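Household and Shop-Floor Chores: Gallery
Vondside bench, November set

Kulap Sukprasert

Introduction

The page collects notes on chores that get asked about most often when people want to know whether a machine can take them over. Each entry gives the chore, what makes it hard, and where I would put it at present. The work was done on a fixed bench at Vondside with a single arm and a two-finger gripper, apart from the entries marked Cisbridge, which come from a packing floor.

Ratings are on a scale of 0 to 3. A 0 means no useful result. A 1 means it works if someone sets up each attempt by hand. A 2 means it works for a batch of similar items with a person nearby. A 3 means it can be left alone for a shift. The scale says nothing about speed. Speed is noted where it changes the answer.

The current log holds 1,476 attempts. An attempt begins when the arm leaves its home position and ends when it returns, or when somebody presses stop. Stops are logged as failures even when the item would probably have ended up in the right place.

Rigid items, open bin

Blocks, boxes, bottles with the cap on. Rating: 2 on the bench, 3 at Cisbridge for cartons of a single size.

Rigid items are the solved end of the list, with conditions. The item has to be narrower than the open gripper and must not lie flush against a bin wall. Wall contact accounts for most of the remaining failures. The fingers need clearance on both sides, and a block pushed into a corner offers clearance on one. Nudging the item toward the middle first works, at the cost of a second motion and a second look from the camera.

Cartons at Cisbridge are handled with suction, which removes the wall problem and introduces a dust problem. Cups are wiped at the start of each shift.

Tools with handles

Screwdrivers, markers, brushes. Rating: 2 for pickup, 1 for putting away.

Picking up a handled tool from a bin is close to the rigid case. The difference comes at the other end. A screwdriver put back in a rack has to arrive point down, within a narrow angle, and it tends to rotate between the fingers when gripped away from its center of mass. Rubber pads on the fingertips reduce the rotation. They also wear, and a worn pad gives no warning before it starts to slip.

The Paiva rack, which has funnel-shaped openings, raised our results on this chore more than any change to the software. A household is unlikely to refit its drawers with funnels. A workshop might.

Thin and soft items on a flat surface

Cloths, wipes, paper, light packaging. Rating: 1.

The difficulty is the first few millimeters. A rigid block presents sides to close on. A flat cloth presents almost nothing, so the fingers have to come down until they touch, press, and close while still pressing, so that the material bunches up between them. Too little force and the fingertips slide over the top. Too much and the arm reports a contact fault and stops.

Three settings matter most for this motion: the height at which the descent slows, the contact force at which it ends, and the closing speed. We tune them in that order. A change to the surface means starting again from the first one. Cardboard gives slightly under load and forgives a descent that runs a little long. A bare metal table does not. 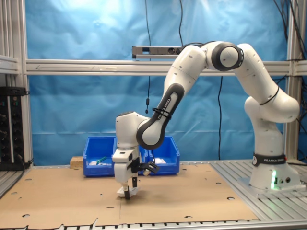
Fingertips down on a small piece of white material. Cardboard work surface, blue bins behind.

Crumpled material is easier than flat material, against most people's expectation. A crumple has ridges, and a ridge can be pinched. The trouble moves to the camera side, where depth readings on plain white fabric are noisy and the highest point reported is not always the highest point. Averaging over several readings helps. So does coming in slowly.

Release is the other half of the chore and gets less attention than it should. Light material can cling to one finger when the gripper opens. The arm then goes home, the log records a placement, and the item is still attached. We now check the fingers after each release. The check adds 2 seconds per item.

Folding

Towels and napkins. Rating: 1 for a single fold from a flat start, 0 from a heap.

A single fold is a pickup at one edge, an arc, and a release. With the towel already spread out, the arc can be fixed in advance and repeated. From a heap, the corners have to be found first, and one arm is poorly suited to finding them. Two arms can hold the item up by one corner and look for the next. The bench has one, and the rating reflects the bench.

People who ask about laundry usually mean the heap. The answer for the heap, on this equipment, is no.

Sorting between bins

Mixed small items, two destinations. Rating: 2.

Recognition is no longer the weak step for items that look different from one another. Errors come from items that overlap. When one lies on top of another, the gripper may take both, and the second falls off partway. The working rule is to take the topmost item and look again after every pick. The rule is slow and dependable. Attempts to plan several picks from one look were dropped after the bin contents shifted too often between the first pick and the third.

For a stockroom with mixed returns, the slow version is usable if somebody comes by to clear what it could not lift. For a playroom floor, it would also need to move around, which a fixed arm does not.

Wiping a surface

Dry cloth, flat tabletop. Rating: 2.

Wiping tolerates position error better than nearly anything else on the list. What it needs is steady force. The arm holds a set force along a straight path without trouble and loses it at the turns, where the cloth drags and folds under. Rounded turns fixed most of this. Edges and raised rims remain poor, and crumbs are moved to the rim and left there.

No wet wiping was attempted near the electronics.

Loading a dish rack

Plates and cups, no cutlery. Rating: 1.

Plates go into slots reliably when they arrive upright and at a known position. Taking them from a stack is the hard part: the gap between two stacked plates is smaller than the thickness of the fingers. Thinner fingers are available from Ruten and were tried for one set of runs. They got into the gap and bent under the weight of a dinner plate. Cups were better, gripped by the wall, one finger inside. Handles are ignored.

Packing a shipping box

Cisbridge floor, six product types, box already open. Rating: 2.

Items are placed in a fixed order, largest first. The arm does well until the last item, which has to go into whatever space is left. A person pushes the contents aside by hand without thinking about it. The arm has to be told that pushing is allowed, how hard, and in which direction. Soft goods in bags are placed last for this reason, as they accept being pressed in.

Closing the flaps and taping is done by a separate machine and was not rated.

Notes on the ratings

A rating applies to the item set used and to nothing wider. Changing the towel to a heavier one can move a result by a full step. Lighting was kept constant on the bench and was not controlled at Cisbridge, so the two sets should not be compared directly.

Success rates by chore are left out of this page. The attempts are unevenly spread, with far more on rigid items than on folding, and a percentage taken from a short run looks more certain than it is.

The chores rated 2 share a feature that is easy to miss in a short clip. Somebody prepared the work beforehand: bins at a known height, a cleared table, items from a known list. In a shop that preparation is part of the job and can be paid for once. In a home it has to be repeated every day, and for several of these chores it takes longer than doing the chore by hand.

Next additions: bag opening, jar lids, and a second round of thin items with softer fingertip pads. Folding will be revisited when a second arm is available.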